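Keep the bad takes

By Eyerusalem Admasu

Most groups that teach robot arms from examples throw away a lot of what they record. An operator guides the arm through a task, and if the arm stalls, misses or has to go back for a second try, the recording is deleted and the operator starts over. Only the clean runs go into the training set. I think this is a mistake, and I thought so well before our last project at Sturcombe made me argue it out loud.

We had 1242 recordings by the end of November, all of short tabletop jobs done on a plank board. Jinfeng Yuan, who ran the collection, had written a rule on the first day: anything with a visible hesitation goes in the trash. It was a reasonable rule. Hesitations are hard to label, they make the files longer, and a system that copies them can end up hovering over an object without ever closing on it.

The trouble is that the arm will make errors when it works alone, and it needs to have seen what a person does next. A set of perfect runs only covers the places that perfect runs pass through. Push the arm a little to one side and it has no example to follow.
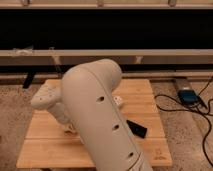 The arm over the plank board, with a small white cube and a flat black piece to its right.

Vitória Ramalho made the case against me at our Thursday meeting, and she made it well. Her view is that recovery should be collected on purpose, in separate sessions, with the arm started from a bad position. That way you know what you have. I agree that such sessions are useful. But people who are told to recover from a staged mistake behave differently from people who have just made a real one. They're calmer, and they know the answer already.

There is also the matter of the operators. Aiguo Liang spent most of a shift repeating one pickup because each attempt had a wobble in it. The 18 versions he deleted were gone by evening. By the time he got a keeper he was tired and moving in a way that he never would have at the start - stiff, slow and very straight. That was the one we saved.

Storage is cheap and a label takes a few seconds. Mark the run as messy, note where it went wrong, and leave the choice of what to train on for later. Qiuyue Zheng has already added the extra field to our recording form, and the next batch will use it.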